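Microwave doors, sticky handles and what I picked up at an open day

I promised you the limescale page this week and you'll get it, but I've been out! My neighbour Damilola Ezeani had a spare ticket for the Pluvport open day on Thu 20 May, and since the subject was robots in the kitchen I put my good shoes on and went along. The session I enjoyed most was Sveva Caputo's, which was all about teaching an arm to deal with a microwave door. It was done in simulation, on a big screen, with a microwave and a table and the arm bolted down behind.

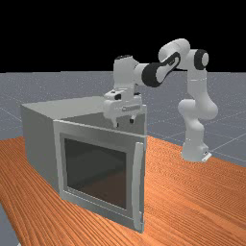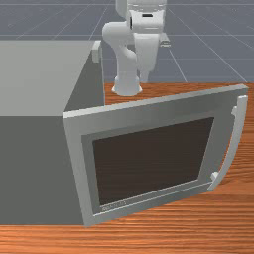 I have cleaned other people's kitchens and my own for most of my life and I don't think I had ever given a microwave door five minutes' thought. I open it, I shut it, I swear at it when it sticks. Sveva spent the best part of an hour on it, and I came home and looked at mine properly for the first time in years. With the door swung right out, like the one in the second picture, you can see the handle stands clear of the door with a gap behind it, and that gap is where all the trouble lives. Go and run a finger down the back of yours. I'll wait. Mine was disgusting, and I'm supposed to be the one who writes the tips.

So, handles first. Wring a cloth out in warm water with a drop of washing-up liquid, thread it through behind the handle and pull it back and forth as if you were drying your back with a towel. Do the two ends where the handle joins the door with an old toothbrush. For the baked-on brown stuff, lay the wet cloth over it and have a cup of tea. Don't go at it with a knife (I did, in 1990-something, and the scratches outlived the microwave).

Next, how you open it. Somebody at the front asked why the arm couldn't simply yank, which is how my husband does it, and Sveva explained that a door on a hinge travels in a curve and the hand has to travel in the same curve. If you pull straight towards you, you're fighting the hinge, and if the microwave is a light one you'll drag the whole thing along the worktop. That was me told. I now pull out and round, gently, and mine has stopped creeping towards the toaster. If yours still creeps, check the feet. They get a film of grease on them and lose their grip, so unplug it, tip it carefully with somebody to help, and wipe each foot and the worktop underneath with the same soapy water. Dry both well before you put it down again.

Door seals and edges. Wipe right round the inside face of the door and the front of the cabinet where the two meet, and do it little and often. A crumb stuck there can stop the door closing flush. If the door is bent, the hinge is loose or the glass is cracked, stop using it and get it looked at or replaced. That one isn't a cleaning job and I won't pretend it is.

For the inside, my usual: half a lemon squeezed into a microwave-safe bowl of water, a wooden spoon left standing in it so the water doesn't get silly and boil over suddenly, and 3 minutes on full. Leave the door shut for a while afterwards so the steam can work, then wipe. Mind the bowl, it'll be very hot. The turntable goes in the sink, once it has cooled, and the little ring with the wheels goes in with it.

The glass I do last with a dry cloth, otherwise I only smear it.

Back to Pluvport for a minute, as a few of you asked on the last page whether these gadgets are any use yet. I'm no judge! Dae-han Hyun, who was looking after the questions, told us they had run the door exercise 3,822 times on the computer and that 3,241 of those had counted as a success. Damilola whispered that this was a better score than her teenagers. I asked whether it would wipe round the seal afterwards and he laughed, and said it was on a list. I'd buy one for that alone, if it came in under the price of a car.

There was also a stall with a cleaning paste called Brillia, and I came away with a sample. It's fine on a steel sink. I tried it on the microwave handle and it left a white bloom in the grain of the plastic that took ages to get out, so keep it for the sink. The tea was good and the flapjack was dry. I gather they're doing another one in December with dishwashers, and I've already told Damilola to keep me a seat.

One more, from Emília Murín, who wrote in after the fridge page. She keeps 6 cotton squares cut from an old pillowcase in the drawer under her microwave, and uses one on the door and handle every evening when she does the hob. They all go in with the towels at the end of the week. I've started doing the same with a worn-out shirt, and it's much nicer than those sponges that smell.

Limescale next time, kettles and taps both. If you've got a trick for the bit behind the tap where you can't get a cloth in, send it to me before the weekend and I'll try it on mine.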